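3 Küchen, Schreibtische und das Problem mit den Zwischenzonen

Ich gebe zu, dass ich dieses Kapitel dreimal umgeschrieben habe, weil mir die Räume einfach nicht in die Schubladen passen wollten, die ich mir vorher so schön zurechtgelegt hatte.
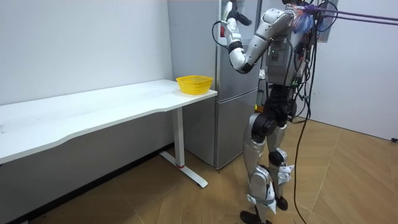 Abb. 4: Hoher Edelstahlkühlschrank und langer weißer Schreibtisch auf hellem Holzparkett.

3.1 Wo hört die Küche auf?

In meiner ersten Fassung gab es genau zwei Kategorien, »Arbeiten« und »Essen«, und fertig. Das klang am Schreibtisch wunderbar! Dann kamen die Arbeitstagebücher aus den drei Häusern (Nevgate, Grastier und Mumar), und ich saß da mit lauter Einträgen wie »Kaffee geholt, dabei das Angebot besprochen, im Stehen zu Ende geschrieben«. Ist das jetzt Küche oder Büro? Ich habe mich am Ende für eine dritte Kategorie entschieden, die ich Zwischenzone nenne, und damit sind alle Orte gemeint, an denen Geräte aus dem Haushalt und Möbel aus dem Büro ohne Wand dazwischen zusammenstehen, so wie in Abb. 4.

Insgesamt haben 27 Personen ein Tagebuch geführt, 23 davon konnte ich auswerten. Die übrigen vier brachen vorzeitig ab, was ich ihnen nicht übel nehme, denn ich hatte um Einträge im Halbstundentakt gebeten (würde ich nie wieder so machen). Die Erhebung lief im Januar, also in einer Zeit, in der man ohnehin lieber drinnen bleibt. Für den Sommer würde ich andere Wege erwarten, besonders bei Mumar mit seinem Innenhof.

3.2 Der Boden redet mit

Was mich wirklich überrascht hat: Acht Personen kamen ganz von selbst auf den Fußboden zu sprechen! Danach hatte ich überhaupt nicht gefragt. Parkett wird in den Tagebüchern mit »Wohnung« und »zu Hause« verbunden, Teppichfliesen mit »Amt« oder »Bank«. Eine Person aus Grastier schrieb, sie laufe auf Holz leiser und rede dort auch leiser. Ob das stimmt, kann ich mit meinem Material nicht prüfen, Schallmessungen habe ich keine gemacht. Aber es passt ganz gut zu dem, was ich in Kapitel 2 über Schwellen geschrieben habe, nur dass die Schwelle hier eben aus einem Belagwechsel besteht und man sie mit den Füßen merkt.

Bei Nevgate liegt überall derselbe Belag, und prompt tauchen in den Einträgen kaum Ortswechsel auf. Man ist »drüben« oder »vorne«, mehr Unterscheidung gibt es nicht. Sechs Einträge musste ich deshalb telefonisch nachklären.

3.3 Was offen bleibt

Ein viertes Haus, Bickerstaff, war ursprünglich eingeplant, dort wurde aber umgebaut. Ich hoffe, die Tagebücher lassen sich nachholen, dann mit einem Eintrag pro Stunde und einer Skizze des Grundrisses, in die man seine Wege selbst einzeichnet.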